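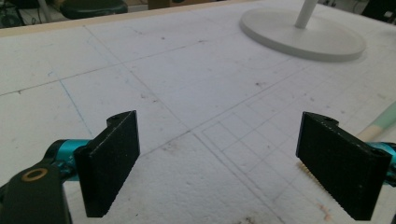 Wiebke Voß wrote to the magazine in July to ask why so much advice on kitchen tools begins with the tool and so little with the surface it is put down on. A good brush left on a bad table, her letter went on, will be a bad brush by the end of the year.

Home Issues Features Study Collection Letters Subscribe

A Plain White Surface

The letter arrived while the Drerau study room at Viststead was being refitted, and it was read aloud at the first planning meeting. The room is used for the close examination of small household implements, among them whisks, scrapers, strainers and brushes. For many years this work was done on dark oak benches that had come with the building. They were handsome and sturdy, and a pale bristle dropped on them could be found at once. A dark crumb or a splinter of handle could be lost in the grain for weeks.

The refitting brought in white surfaces throughout. White shows most of what falls on it, and it also shows its own history: scuffs and thin gray marks remain after ordinary wiping. The department considered whether these should be scrubbed out each season and decided against it. Hard scrubbing roughens a surface, and a rough surface holds flour.

Foam board is a separate matter. It is light, it can be replaced in minutes, and it takes pencil well. Large rectangles drawn across it with a soft pencil give each implement a place to lie and help the person writing the record to say where it lay. The lines should be faint. Heavy lines dent the foam, and graphite travels easily to anything pale.
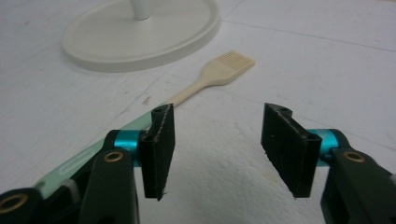 Cream-colored pastry brush on the white work surface.

Pastry brushes make up a modest part of the collection, 36 in all, and they receive more attention than their number would suggest. Of all the implements used with butter, egg and sugar, they are the hardest to clean and the easiest to neglect. Egg wash dries at the base of the bristles, where the eye does not reach. Butter left for a few days turns sour and gives its smell to the next thing the brush touches.

The method followed at Viststead is simple. The brush is rinsed in cool water first, as hot water sets egg. It is then washed in warm water with a little dish soap, worked gently with the fingers from the base outward, and rinsed again until the water runs clear. It dries lying flat or hanging with the head down. A brush stood upright in a jar while wet lets water run back toward the handle — the most common cause of loosened bristles among the pieces received.

Tài Mạc prefers two brushes in any kitchen, one kept for fat and one for everything else. The department has adopted this as its advice to households, with the addition that the two should be easy to tell apart at a glance.
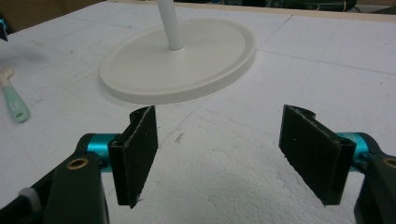
DEPARTMENT OF DOMESTIC IMPLEMENTS | VISTSTEAD

Stands with a round base and a single slender post have a long record of use in kitchens and workrooms. The base should sit flat. Before one is placed on foam, its underside ought to be wiped, for a grain of sugar caught beneath it will leave a pit. A stand is best set toward the back of the work, where sleeves do not catch the post and the near part of the surface stays free for the hands.

The study room reopens to readers by appointment. Those wishing to see the brushes should quote shelf 87 when writing. Handling is permitted with clean, dry hands, and each piece is to be returned to the rectangle from which it was taken.

Contact the Editor | Copyright Viststead 2025 | Back to top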